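Print this page | E-mail this page

December 2022
Posted by the club secretary

Beswood Diesel Owners Club, minutes of the winter meeting

Opened late, road was bad. August minutes read and passed, one correction: the Haverford tow day was cancelled, not postponed.

Old business. Injector bench. Still at Bestlow for calibration. They want $400 on top of the deposit. Long talk. Motion to pay it and get the thing home, carried. Two against.

Shop heater. Works. Leave it alone.

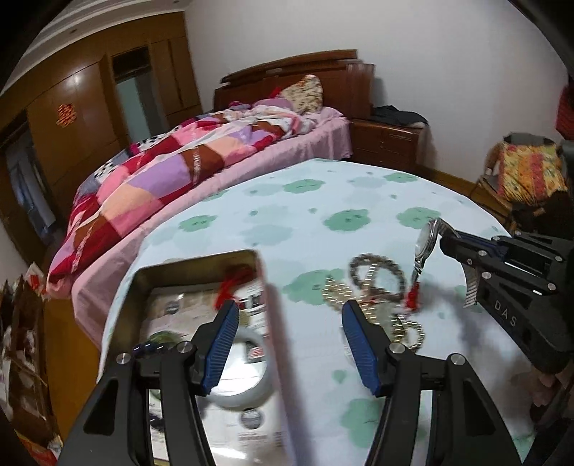 Injector cleaning day. Moved to the Haverford shop, more floor space and a real drain. Bring your own return line caps, we ran out last time. Label your parts BEFORE they go in the cleaner, by cylinder, and keep the copper washers seperate. Bags split, so use something with sides. An open rectangular metal tin like the one with the leaflet and the red tassel cord in it would do fine, one per engine. No mixing sets. Anyone who needs pop pressures checked has to sign up ahead, sheet is by the door. Limit of 10 engines for the day.

Ranov pump kits. Group order closed. Total came to $1,267 with freight. Three members haven't paid, you know who you are. Kits don't leave the shelf until paid. Question from the floor on whether the seals are OK with biodiesel blends. No clear answer, Keisha Strickland to call the supplier and report back.

Fuel gelling. Two members caught out already. Discussion on additive vs. blending in No. 1. No agreement. General feeling: change the filter first, carry a spare, drain the water separator before it freezes. Do not pour additive into a tank that has gelled and expect much. Somebody asked about heated filter housings, tabled.

Tech talk. Lift pump pressure, how to read it under load. Put the gauge after the filter. Idle numbers don't tell you a lot, go find a hill. Handout ran short, more copies next time.
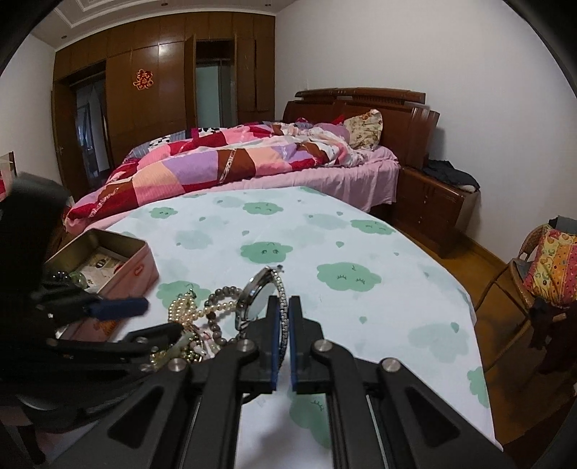 Minutes taken by Keisha Strickland

New business. Dues stay the same. Insurance on the shop is up, now $600 for the year, due before the next meeting. Motion to pay out of the general account, carried.

Swap meet. Beswood lot or Haverford lot, show of hands for Beswood. No leaking blocks on the pavement this time, bring a drip pan. Tables first come.

Loaner tools. Compression tester is back but the glow plug adaptor for the smaller engines is missing. Check your boxes. Timing tool is out until further notice, bent pin.

Newsletter. Need articles. Nearly nothing came in.

Nominations for officers open next meeting. Adjourned, coffee after.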